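Notebook, Flukilbridge workshop
October, entry 2, started 9:40

Utel gripper kit, on loan for review. Continuing from the bench checks in entry 1.

Kit as supplied: gripper, wrist adapter, controller, one cable set, licence key for the Stellitz grasp planner. Quoted price is $3,000 per arm with the planner licence included for the first year. Renewal cost not stated in the quote. Have asked.

Mounting. Adapter bolt pattern matched our flange, no machining needed. The supplied bolts bottomed out before clamping, so swapped them for shorter ones from the drawer. Torque value in the manual is given twice and the two don't agree. Used the lower one.

Controller came up on the second try. First try it sat waiting for an address on the wrong network port. The label on the case is correct, the drawing in the manual is not.

Force limit. Default is far too high for thin plastic. Osei profile (the soft one we wrote for the old gripper) loads without edits, but the closing speed gets ignored and has to be set by hand after each restart. Logged with Utel as ticket 138.

Planner. Handles opaque tumblers well in the preview. Clear plastic is poor: it finds the rim, loses the wall, and proposes grasps through the handle. Partly filled is better than empty, as the liquid gives it an edge to work from. Set the retry limit to 30 for now.

Cloths left on the table as clutter for the planner. The orange one gets segmented cleanly, the beige one merges with the wood under our lights.

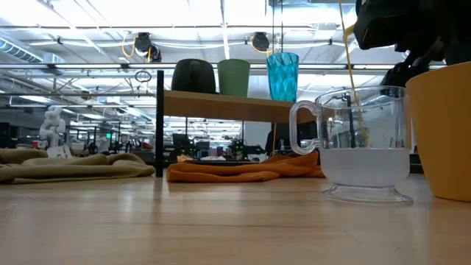

Page last changed: October, 16:25

Clear cup with the handle and footed base is the one to keep for the comparison, with the cloudy white liquid at half or a bit under. Don't swap it for the turquoise faceted tumbler on the shelf. The facets catch the light and that is a separate problem.

To do:
- rerun with the planner's depth fill switched off
- chase the renewal price
- write the closing speed into the startup script
- check whether the yellow container gives the fingers enough room on the cup's far side

No recommendation to buy until ticket 138 is answered.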